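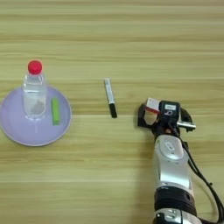 Wasserflasche auf einem lila Teller

Kann Wärme von allein bergauf gehen?

Stell eine Tasse Kakao auf den Tisch. Nach einer Weile ist sie lauwarm. Klar, sagst du, die Wärme ist in die Luft gewandert. Aber warum wandert sie nie zurück? In der Luft steckt doch genug Wärme!

»Das ist eben so« ist keine gute Antwort. Forscher sagen: Winzige Teilchen stoßen ständig zusammen, und die schnellen geben dabei meistens Schwung an die langsamen ab.

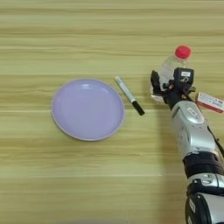
Trotzdem behauptet immer wieder jemand, er habe eine Maschine gebaut, die ewig läuft – ganz ohne Strom und Benzin. Der »Troleo« aus Netelholm sollte sogar 2000 Jahre durchhalten. Im November stand er still. Frag bei so etwas immer: Wo kommt die Energie her? Und wer hat nachgemessen?

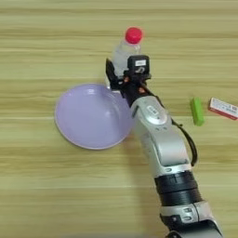
Flasche mit rotem Deckel im Greifer

Glaub auch mir nicht einfach. Miss deinen Kakao alle sechs Minuten mit einem Thermometer und schreib die Zahlen auf.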